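[Giton-Bakes] Soft rolls from the September swap, plus my answers on the overnight dough

December 2022 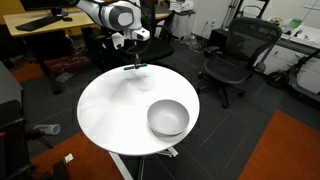 1. THE ROLLS, SINCE SEVERAL OF YOU ASKED

Hi everybody,

I'm going to answer Hòa's message in pieces because there was a lot in it and I kept starting replies on my phone and losing them. His original is quoted as I go. If you only want the recipe, scroll down to part 3, I won't be offended.

Hòa Tăng wrote:
> Elsie, I made your potato rolls twice since the swap and both times
> they spread out sideways and came out like hockey pucks. Tasty
> hockey pucks, my kids ate them all, but they looked nothing like
> yours. The dough is so sticky I can't shape it. Am I supposed to
> add more flour? How much did you knead it?

Oh, I know those pucks! I made them for a whole winter when we lived in Pryor. My guess is that your potato is too wet. When I wrote the card for the swap I put "one cup mashed potato" and that was lazy of me, because a cup of potato that sat in the pot with its water is a completely different thing from a cup of potato that's been drained and put back on the burner for a minute to steam off. I do the second one. I shake the pot around until the pieces look chalky on the outside and there's a film on the bottom, and then I mash them and spread them on a plate to cool.

Baked potato works too and is even drier. If you have one left over from dinner, use that. Just don't use the instant flakes made up with milk, I tried it and the rolls tasted like the box.

As for more flour, a little, sure. But please don't keep going until the dough quits sticking to you, or you'll have regular dinner rolls with a potato in them. It's supposed to be tacky. I rub a bit of oil on my hands and on the counter and that gets me through the shaping. Kneading is 12 minutes by hand for me, or 7 in the mixer on the second speed. It'll look like a mess at the start and you'll want to give up on it. Keep going.

2. THE OVERNIGHT QUESTION

> Also, can I make them the night before? My mother-in-law is coming
> and I don't want to be up at five with flour in my hair. And do
> they go in the fridge before or after I shape them?

You can do either one but I like after. Shape them, set them in the buttered pan, cover the pan tight with plastic wrap (oil the side facing the dough or you'll peel the tops off in the morning, ask me how I know), and put it on the lowest shelf. They'll puff up slowly overnight. In the morning take them out and leave them on the counter while you have your coffee and get the oven hot. In my kitchen that's an hour and a half in December and maybe half that in summer. You want them touching each other and jiggly when you bump the pan.

If your fridge is packed with a turkey and eleven kinds of dip like mine is, then go ahead and leave the whole lump of dough in a bowl instead, with a plate on top. It takes up less room. The trouble is that it's stiff and cold when you go to shape it and the second rise takes forever, so you don't save as much time as you'd think. It did taste a tiny bit better to me, sort of more buttery? My husband said he couldn't tell the difference, but he eats them with gravy so I don't know why I asked.

One warning. Cut the yeast back if you're going overnight. The card says one packet, which is two and a quarter teaspoons. For the fridge I use a teaspoon and a half. I left the full packet in one year and the dough pushed the plastic up and got all over the shelf and into the egg carton.

3. THE RECIPE, FIXED

Please toss the card from the swap and use this one. It makes a 9 by 13 pan.

1 cup plain mashed potato, dry as you can get it, cooled
3/4 cup whole milk, warm
1/4 cup sugar
2 1/4 teaspoons yeast (1 1/2 if they're going in the fridge)
2 large eggs
6 tablespoons soft butter, and more for the pan and the tops
1 1/2 teaspoons salt
4 cups bread flour, and have another half cup nearby

Stir the yeast and a spoonful of the sugar into the milk and let it get foamy. Beat in the potato, the eggs and the rest of the sugar. It'll be lumpy. Add three cups of the flour and the salt and stir until you can't see any dry spots, then work in the butter a piece at a time, then the last cup of flour.

Knead. Put it in a greased bowl, cover it, and let it double. Mine takes an hour and a quarter next to the stove.

Press it flat and cut it up. I do four rows of six for small ones or three rows of five if I want sandwich size. Pull each piece into a ball by tucking the edges underneath and then drag it toward you on the counter so the top gets tight. That part matters a lot for your hockey puck problem, Hòa! A floppy ball goes flat. I didn't say a word about it on the card and I should have.

Second rise in the pan, 45 minutes or so, or the fridge as above. Bake at 375 until they're a deep golden brown, 20 to 25 minutes. I brush butter on the second they come out and then again when I remember.

4. OTHER STUFF HE ASKED

> Does the brand of flour matter? The store near me only had
> Dendine all-purpose and something called Zastura that was
> double the price.

I've used the Dendine all-purpose for years and the rolls come out fine, slightly softer and they don't stand up quite as tall. You might need a couple extra spoonfuls. I've never bought the Zastura. If anybody on the list has, please write in, I'm curious but not double-the-price curious.

> Can I freeze them?

Yes, baked. Let them cool all the way, put them in a freezer bag in a single layer and warm them up wrapped in foil at 325. I've frozen the raw ones as well and I wasn't thrilled. They came up uneven and the ones in the middle stayed small. Could be I left them in too long, it was past New Year's when I found them behind the peas.

> What did you have on the ones at the swap, was that honey?

Honey and butter, half and half, with a pinch of salt, melted together. I put that on after the plain butter. It makes them sticky to stack, so skip it if you're taking them in the car.

5. TWO THINGS FOR THE REST OF YOU

I still have somebody's blue pie plate from September. It has a chip on the rim and masking tape on the bottom, and the name's washed off. It's been in my pantry all fall and I keep almost using it. Write me off-list and I'll bring it over.

Also I'm trying to track down the cinnamon filling that was in the braided loaf, the one that didn't run out the bottom. I've tried cornstarch, I've tried flour in the sugar, I've tried chilling it. The flour one was the closest but it went a bit pasty. Whoever made that, please take pity on me and post it. I have company coming too and I already promised them cinnamon bread, which was dumb of me.

Hòa, let me know how the next pan goes. And if they still spread, try them in a smaller pan so they have to hold each other up. Everyone thinks you did it on purpose.

Elsie Kerslake

P.S. Somebody asked me at the store if you can use sweet potato. You can, but cut the sugar to two tablespoons and start with half a cup of milk, then add more if it needs it. They brown fast, so check them at 15 minutes and put foil over the top if they're getting dark. I like them with ham.

P.P.S. The potato water, if you save it, is nice in place of the milk. Let it cool down to warm first. I forgot to do that exactly once.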